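Magazine > Features > Home Life

The Drawer at the End of the Kitchen

What we keep, why we keep it, and what happened when four households agreed to open theirs

By Marcelle Lecomte
2 Dec 2019

The key does not open the front door. It does not open the back door, the shed, the car, the car before that, or the small red suitcase my mother gave me when I left home. I have tried it in all of these. I have owned it for 13 years, and last month, when I finally got up the nerve to throw it out, I stood over the trash can for a while and then put it back in the drawer.

You have this drawer too. In some homes it is under the microwave, in others it has spread to a basket by the stairs. My grandmother called hers "the bank," with a straight face, and would send us to it for string. We never found string, but we did find a great many buttons from coats that had died before we were born.

I wanted to know how other people live with theirs, so I asked around, which is a good way to find out who your friends are. Several people who will happily discuss their marriages over lunch went quiet when I asked to see their drawers.

Nassoro Kioko was not one of them. He pulled his out entirely, set it on the dining table and offered me coffee, like a man showing slides from a cruise. Nassoro used to repair hearing aids and has firm ideas about small objects. His drawer had compartments. The compartments had labels. One label read "Probably Pikano," after the make of a blender he gave away in the spring.

"The parts might fit another one," he said.

I asked whether he had another one.

"Not yet," he said.

His wife, Nafula Kashindye, keeps a second drawer in the laundry room, about which Nassoro claims to know nothing. Hers has no compartments at all. It opens only if you slide a ruler in first and press down on the thing that sticks up. The thing that sticks up is a potato masher. She told me she can find anything in there within a minute, and I gave her a test: a birthday candle. She had one out before I finished asking, along with a tape measure, a foreign coin and half a pair of sunglasses.

"You didn't say used or new," she said, looking back in.

There is a body of professional opinion on all this, most of it for sale. Over the fall I read 5 books about getting rid of things, and now I have 5 books to get rid of. They agree that everything should have a home. None of them seems to have considered that for a dead watch battery and a single castor, the drawer is the home, and a pretty good one, with company.

Kazue Maruyama gets paid to come to your house and disagree with you about this. She has been a home organizer long enough to have stopped using the word "journey," and I liked her right away. Her method is a shoebox. Whatever is in the drawer goes into the box, and whatever you take back out of the box over the season has earned its spot. The rest goes.

I asked how often people cheat.

"They take something out just so it counts," she said. "I had a client who used a melon baller on a pear."

She did mine in September. By the end of the month I had rescued the scissors, the tape, a Sorholm bottle opener and the takeout menu from Teixeira, where I have ordered the same chicken for years without once looking at the menu. Fifty-four objects stayed in the box. Kazue counted them, which I thought was a little pointed.

The hardest group, she says, is the parts of things. A whole object can be judged. You like the lamp or you don't. But a screw, a cap, a bit of strap or a bracket comes with a threat attached, because somewhere in the house there may be a larger object that needs it, and the day you throw out the small one is the day the larger one falls off the wall.
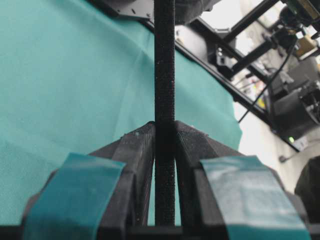 Erick Rashidi has lived that day. He cleaned out his drawer in one evening, in what he describes as a mood, and among the casualties was a flat gray peg with a notch in it. It belonged to his Mitodix bookcase. He learned this at breakfast, when the second shelf came down onto the third and the third, after thinking it over, joined it on the floor. He propped the whole business up with cookbooks, and it has stayed up.

He has a new drawer now. He keeps everything in it, including the receipt for the drawer organizer he returned.

I find I can't laugh at him as much as I'd like to. My shoebox is supposed to leave the house this week. Kazue has called twice. I told her it was already in the car, and it is, in the sense that I have been driving it to the supermarket and back. Yesterday I needed a rubber band and went out to the driveway in my slippers to get one.

The key is in there as well. My neighbor has a garden gate with an old lock on it, and I've been meaning to ask.

Shares 54 | Comments 13

Contact us | Copyright 2019 | Back to top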